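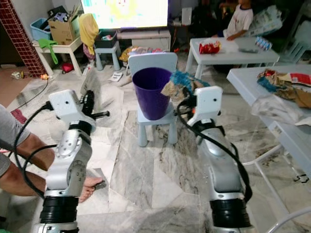
Photo: Pimau

Wednesday, August 18, 2021
By the Pimau product desk

Speaker notes: Home Tidy Kit review, afternoon session

Slide 1. Leave this one up while people sit down. Two arms, a living room, and a piece of crumpled paper in the right gripper. The purple bucket on the blue child's chair is where we want the paper to go. Say the name of the product once, slowly: Gondex Home Tidy Kit. Half the room will know the older bench version and assume this is the same thing.

Slide 2. What you get. Two arms, two parallel-jaw grippers, the controller, and the Zaki software on a one-year license. The mount is sold separately and we did need one. Shipping took 8 days. Pause here if anyone is writing down prices, then tell them the price sheet is in the handout.

Slide 3. The job. We picked paper pickup because every home has it and it is harder than it sounds. A wad of paper has no fixed shape. It gives when you squeeze it, and two wads from the same table can need different grips. Point back to slide 1. The heap on the table at the right has paper and wrappers in several colors. The kit takes one piece at a time.

Do not say it "cleans the room." It does one job. There were toys on the floor and plenty of other stuff in that room, and we did not ask the kit to handle any of it.

Slide 4. Numbers. We logged 966 pickup attempts over the review period. 83 percent ended with the paper in the container on the first try. Read that twice. Gondex's sales deck talks about grips, and a good grip is only part of it. Our number counts paper in the container.

Where the misses came from:
- Thin wrappers that folded flat under the fingers
- Two pieces coming up together, with one falling on the way
- Releases too close to the rim

If asked about the second arm: for this job the right arm does the picking and the left mostly waits. You are paying for two. Gondex says the pair matters for towels and bags. We have not tested that and should say so.

Slide 5. Setup. One person can do it in an afternoon. The Zaki setup screens are clear until you reach the container step, where you have to mark the opening by hand. Move the container and you mark it again. A low seat worked fine as a stand. The height was right and the arms did not have to reach down to the floor.

Cables. Spend a minute on this. They run outside the arms, and you can see the loop by the left wrist on slide 1. Leave slack at the wrist. We pulled one connector loose in the first week by tying it too tight.

Slide 6. People in the room. Families sit, walk through, and reach past things. The picture shows a child at a table in the back and a person close by on the left. Go over the stop button, the speed limit setting, and the reach limit in the manual. Our advice is an adult within reach of the stop button whenever the arms have power. Do not let this slide get skipped if we run short.

Slide 7. Compared with Traltix. Their single-arm kit costs less and sets up faster. Ours to compare ran the same job and was slower per piece, with a better record on thin wrappers. If somebody only wants paper in a bucket, Traltix is the cheaper way to do it. If they plan to add jobs later, look at Gondex.

Slide 8. Verdict. Good hardware, decent software, weak container setup. We would buy it for a lab or a test home. For an ordinary household, wait for the next Zaki release, due in February.

Questions. Take 8 minutes, then hand over to the next speaker. Handouts are by the door.

Filed under: Home Robots, Kit Reviews

Related
Traltix single-arm kit: first month
Marking containers in Zaki, step by step
Which gripper fingers work on soft items
Cable routing for arm pairs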